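Verketti 양팔 데모 셀 / 오픈데이 안내 겸용 페이지
(업데이트 2023년 10월 28일, 급하게 올림. 사양표는 나중에 정리)

## 구성

- 팔 2대, 다지형 그리퍼 2개
- 제어 소프트웨어: Fodlow
- 작업대 높이 고정형. 높이조절형은 별도 문의
- 셀 한 세트 무게 465 kg (포장 포함, 작업대 제외)
- 납기 7주

## 오픈데이에서 돌리는 작업

접시를 건조대에 꽂는 작업 위주. 손님들이 제일 많이 물어보는 게 이거라서. 얇은 물건 세워서 잡는 거, 각도 맞추는 거, 그리고 놓는 타이밍. 말로 설명하는 것보다 직접 보시는 게 빠름. 담당은 Parisa Ansari, 질문은 그자리에서 바로 하셔도 됩니다.

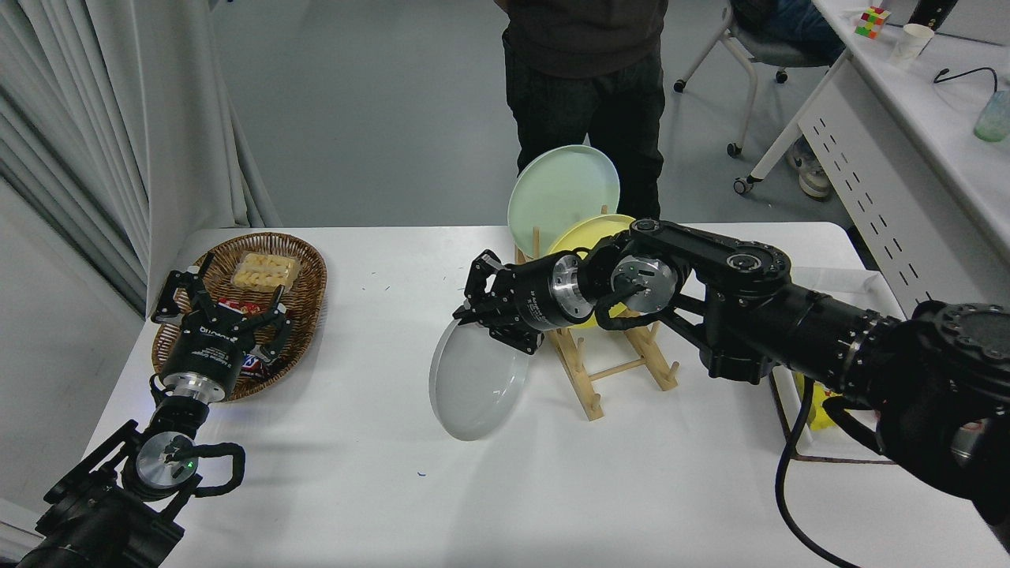
접시는 테두리 두께가 제각각이어도 그리퍼 교체 없이 진행. 단, 유리 접시는 이번 데모에서 빠짐. 다음 버전에서 넣을 예정인데 날짜는 아직 못 정했음. 속도는 일부러 낮춰서 돌립니다. 실제 납품 셀은 더 빠르게 설정 가능하고 현장에 따라 다름 (Ehsan Jafarzadeh한테 문의).

지난 5월 방문 때 나온 의견 반영한 것:

- 케이블 정리 옵션 추가. 외장 / 내장 중 선택
- 비상정지 버튼 위치 변경, 작업대 양쪽에서 다 닿음
- 작업 순서 편집 화면 한글화. 메뉴 몇개는 아직 영어로 나와요

## 방문 신청

메일로 이름, 회사, 인원만 보내 주세요. 양식 없음. 직접 가져온 그릇으로 테스트 원하시면 미리 사진 한장 첨부. 크기도 적어주시면 좋구요. 당일에 꺼내시면 시간이 안될 수도 있습니다.

주차는 건물 뒤쪽. 입구에서 Verketti 데모 왔다고 하시면 됨. 촬영 가능, 단 화면에 뜬 설정값은 찍지 말아 주세요.

## 가격

구성에 따라 달라서 견적으로만 나갑니다. Trallo 구형 셀 쓰시던 분들은 제어기 교체만도 됨. 이건 Gillespie Mackay 담당인데 영어 메일이 답장 빨라요. 설치 교육은 견적에 포함, 출장비는 벌도.

사양표 PDF는 올리는대로 여기에 링크 걸겠습니다.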